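Detergent smell won't leave an orange bottle, can I still drink from it?
Posted 18 Sep 2022 in Kitchen & Pantry

Sevim Çınar
I stored dish soap in a plastic bottle for one camping trip, and now my water tastes like a clean plate. Three rinses so far. I'd like it back before November.
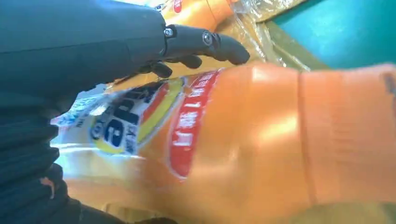 Vinegar was next on my list, but my sister swears by baking soda and my sister is often wrong.

Tomomi Arai
Two spoons of baking soda, fill with warm water, leave overnight with the cap off. Wash the cap separately, the smell lives in the threads. If it still tastes like soap after two nights, demote it to watering plants. Sorry about your sister being right.

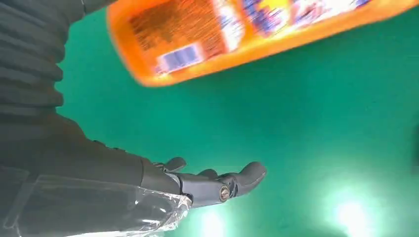

Dark gray hand, fingers open

Skorkari
just buy a new one

Pollik
Skorkari has given this answer 461 times and I respect the consistency. Baking soda worked on mine.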